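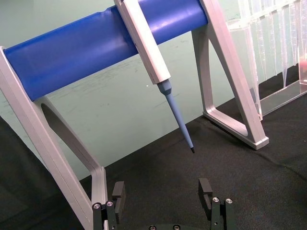

The Warnum pipette stand is a bench stand for single-channel pipettes, sold by Gruster to schools, colleges and small laboratories. It keeps pipettes upright between uses, so that liquid can't run back into the body. The crossbar is a thick round bar in glossy royal blue, held between two silver-grey end pieces, and the pipette hangs from it with its tip clear of the table. The end pieces are open in the middle, which keeps the weight down and gives you something to get hold of when you move the stand. The finish is easy to wipe.

## What you get

- One crossbar, royal blue
- Two end pieces, silver-grey
- Fixing screws and a key
- A printed sheet with the assembly steps

Pipettes, tips, racks and glassware are sold separately.

## Putting it together

Lay the crossbar on a cloth and fit one end piece with the screws left slack. Fit the other, stand the whole thing on a flat table and press down lightly on the bar. Both feet should sit flat. Tighten the screws a little at a time, going from one side to the other. If the stand rocks, slacken everything off and start again - forcing the last screw won't cure it and may mark the bar.

## Which pipettes fit

The stand takes most single-channel pipettes with a finger hook. It does not take multichannel models. Very short pipettes will hang safely but can be awkward to lift out with gloves on. If you are not sure about yours, send us the make and model before you order. Ysaline Bouvier in our customer office keeps the fit list and answers most questions by the next working day.

Take off used tips before you hang a pipette up for the night.

## Setting up the bench

Put the stand towards the back of the table, on the side of your working hand. Tube racks and beakers go in front, where you can see the liquid level without leaning over. On a shiny worktop we suggest a plain dark cloth underneath, as clear glass and clear acrylic are much easier to make out against it.
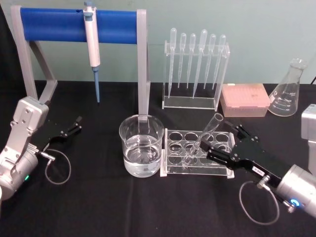

Leave enough space between the rack and the nearest beaker to put a tube in at a slant. Tubes rarely go in dead straight, and a full beaker standing too close is the usual cause of a wet bench. A clear rack with two rows of holes suits most class work. Our own is the Edet rack, which has an upper plate with holes and a lower plate to support the tubes. It is listed on the racks page along with the beakers.

## Cleaning

Wipe the bar and end pieces with a damp cloth and a little washing-up liquid, then dry them. For spills of dye or salt solution, do this straight away. Don't use scouring pads or bleach, and don't put any part of the stand in an autoclave.

Acrylic racks need more care. Keep alcohol off them, as it can leave fine cracks round the holes. Lukewarm water and a soft brush will do.

## Ordering

| Item | Order code | Sold as |
|---|---|---|
| Warnum pipette stand | 3,012 | single |
| Edet tube rack, clear | 26 | single |
| Wudska pipette tips | 100 | bag |
| Spare screws and key | 20 | set |

Please quote the order code as well as the name. Orders in by noon on Wednesday go out the same week. Stands are packed flat, and the end pieces are wrapped separately from the bar.

For school and college accounts, write to Wanting Tian at the Gruster sales desk with your delivery address and the name of the person who will sign for the parcel. We can hold an order until the start of term if you say so when you place it.

Returns are accepted on unused stands in the original box. If a screw is missing or a foot is bent, tell us which part and we'll post a new one - there is no need to send the whole stand back.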